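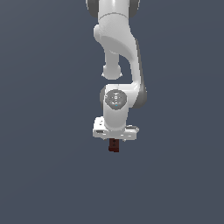

Markutmont releases service procedure for gripper alignment on single-arm cells

Markutmont has published a revised service procedure for the Harkudero handling cell, covering finger alignment, joint zeroing and contact settings. The procedure applies to all cells with an overhead arm and a two-finger gripper, and replaces the note issued with the first controller version.

Under the new sequence, technicians load the cell model and check the arm in simulation before power is restored to the real joints. The wrist is zeroed first, then the hand. Finger offset is set last, against a drilled test block, with the approach speed held at 5 mm per second. If the offset differs by more than 2 mm between three consecutive runs, the finger mounts must be removed and cleaned before the check is repeated.
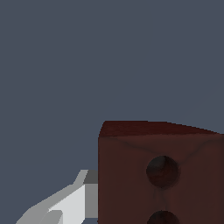
Simulated view of a gripper finger at the left edge of a block with two holes.

"Most of the alignment calls we logged came down to finger mounts that had been tightened in the wrong order," said Teresa Jabłońska, service engineering lead at Markutmont. "The procedure now gives the order and the torque on one page."

The sequence was tested at the Gundton workshop over 571 cycles – all on the same arm – under the supervision of Kerttu Kokkonen. Full realignment takes roughly 3 hours, including the simulation check.

The procedure is available to registered service partners from July. Printed copies can be ordered through Kaczmarczyk, the parts distributor for the cell.

Press contact: Dariusz Pawlak, Markutmont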